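Flakdale Community Help > Days Out and Local Events

Taking kids to the robot open day at Nudcombe, is it worth it?

Posted by hisimell_mom, February 28, 2018

Hi all! My sister's two are staying with us and I promised them the open day at the Nudcombe workshop (the old Vainio building, if you've been here long enough to call it that). They're 6 and 13, which is a tricky pair to please at the best of times. Has anyone been to one of these? Do the robots do anything while you're there, or is it mostly posters and talking? And is it very loud? The little one hates sudden noises.

fernandbucket

We went in November and had such a nice time that I'm probably going to go on too long, so forgive me. It's mostly watching, with people on hand who are very happy to explain. The one my crowd liked best was the arm that works over a big gray bin with colored blocks in it, green ones and reddish-brown ones. You'd think blocks would be dull for a teenager, but mine stood there longer than anybody, asking how it knows where to reach when they're lying every which way.
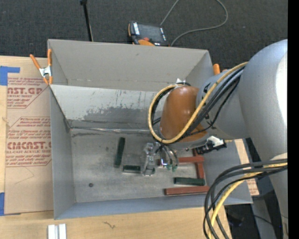

We stayed at that table a good long while and then had to hurry through the rest, so do leave yourselves more than 2 hours if you can. I found the noise fine — a hum and a bit of hissing now and then — but I'd bring ear muffs for your little one just in case. There's a step stool if you ask at the desk, and a six-year-old will want it. The arms stop for a lunch break, so have your sandwiches then too. Oh, and wear flat shoes, it's a lot of standing!

pete_on_the_hill

parking is terrible, take the bus

marrowlane3134

Agree with fernandbucket, lovely afternoon. I'd only add that the talk at the start is long and aimed at grown-ups, and you're allowed to skip it and go straight through to the demonstrations. We didn't know that and had a very wiggly half hour. The people running it don't mind simple questions at all, so let the younger one ask — mine wanted to know if the robot gets tired, and got a proper answer.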